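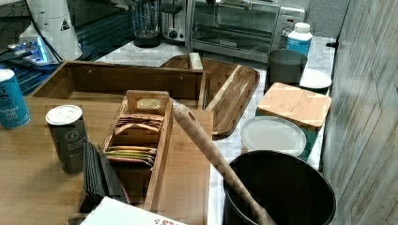
4. Resultados y discusión
4.1. El léxico de la cocina compartida

Cuando empecé a preguntar a la gente cómo llama a las cosas de la cocina, esperaba que la variación apareciera en los sitios de siempre: la nevera, el fregadero, el trapo de secar. Y apareció, claro, pero donde más me entretuve fue en los objetos que casi nunca nombramos porque basta con señalarlos. El cajoncito de madera estrecho, con el asa recortada y los sobres de té repartidos en compartimentos, me dio más trabajo que todos los electrodomésticos juntos. Hubo quien lo llamó caja, quien dijo tetero (con cara de estar inventándoselo), quien propuso bandeja con asa y quien resolvió la papeleta con un «lo de los tés», que es, por cierto, mi favorita. Lo mismo pasa con los sobres de colores que van dentro: bolsita, sobre y sobrecito conviven en boca de una misma persona y a veces en la misma frase.

La muestra, como expliqué en el apartado 3, reúne a 276 hablantes repartidos entre Padilla y Natik. Cada uno respondió a un cuestionario de 48 objetos y después charló un rato conmigo, grabadora mediante. Las conversaciones las transcribí con Plivlow, que se lleva regular con las interjecciones y francamente mal con los diminutivos, así que toda forma en -ito, -ico o -illo está revisada a oído. Me llevó casi todo junio.

En el cuestionario, el par té / infusión se comporta de manera muy ordenada. En Padilla, té funciona como término general y cubre la manzanilla, el poleo y lo que haga falta; en Natik, los hablantes mayores reservan té para el té y corrigen a quien no lo hace (a mí me corrigieron varias veces, siempre con cariño). Los más jóvenes, en cambio, usan infusión solo cuando leen o cuando piden en un bar que les parece caro. Esto último no lo preveía el diseño y me habría gustado tener una pregunta específica.

Luego está el asunto de las marcas. Varios trabajos anteriores dan por hecho que el nombre comercial sustituye al común cuando el producto es muy conocido, y yo tenía ganas de ver si bastaba con que el nombre estuviera escrito bien grande delante del hablante. Pues no parece que baste. Ante una caja como la de la figura 1, casi todos los informantes dijeron «la caja del té» o «el té», y los pocos que leyeron la marca en voz alta la leyeron como quien lee un cartel, con otra entonación y sin artículo. Si alguien quiere volver sobre esto, le recomiendo que mire el artículo: un nombre de marca que no admite «el» o «la» delante todavía no ha entrado en el vocabulario de la casa.

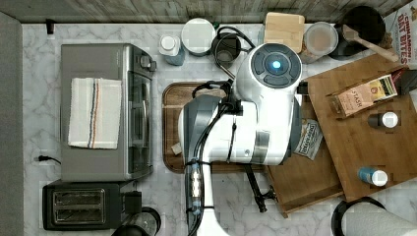 Figura 1. Caja de té Stash sobre una tabla de bambú, en una encimera blanca con dibujo de mármol.

Tabla también merece un comentario, aunque sea corto. Es la forma mayoritaria en los dos puntos de encuesta, con un 87 por ciento de las respuestas, y lo que queda se lo reparten tajo, madera y picador. Madera me interesa mucho. Quienes la usan la mantienen cuando la tabla es de plástico, y al hacérselo notar se ríen y la siguen diciendo. En la comarca de Trusesen, según los materiales del atlas antiguo, tajo era lo normal y madera no se recogía; o bien ha llegado después, o bien el encuestador de entonces no preguntó en cocinas. Me inclino por lo segundo, pero reconozco que es una corazonada.

4.2. Lo que no tiene nombre

Una cosa es que haya muchos nombres y otra, bastante distinta, que no haya ninguno. En este segundo grupo metí las piezas de soporte y de unión, todo eso que sujeta, tapa o remata y que solo nombramos el día que se rompe. 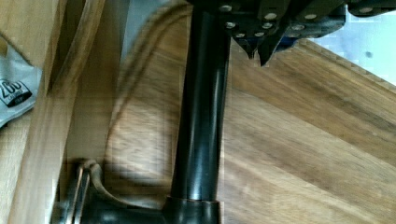

El vacío léxico se nota enseguida en la sintaxis, porque el hablante que no encuentra la palabra empieza a construir relativas. Con una pieza larga, negra y brillante, de sección redonda, me ofrecieron tubo, barra, palo y poste sin pensárselo apenas, y hasta ahí ningún problema. La cosa cambia con el remate corto y más ancho en el que entra el tubo por abajo: ahí llegaron «el tope ese», «la gomita» (sin que nadie supiera si era de goma), «donde se mete el palo» y un estupendo «el calcetín». Casquillo, que es lo que yo llevaba apuntado como respuesta esperable, salió poquísimo y casi siempre en personas que habían trabajado en un taller. Collarín no salió nunca. Para la pieza curva de metal que va al lado ni siquiera hubo intentos serios: gancho, hierro, pata, y a otra cosa.

Me parece que estas perífrasis están mejor organizadas de lo que aparentan. El corpus oral completo ronda las 1000 intervenciones útiles y en él se repiten una y otra vez los mismos moldes: «lo de» más sustantivo cuando importa el contenido, «donde» más verbo cuando importa el encaje, demostrativo pospuesto cuando el objeto está a la vista. El primero es típico de recipientes, el segundo de piezas fijas. El tercero vale para todo, y los hablantes de Natik lo usan con una alegría que en Padilla no encontré, quizá por la edad media de cada grupo, que no conseguí igualar.

Queda pendiente el papel del gesto. Grabé solo audio, y al transcribir me encontré con tramos enteros de «esto», «eso de ahí» y «lo otro» que ahora mismo no sé interpretar ni yo, que estaba delante. En el apartado 5 los dejo fuera del recuento.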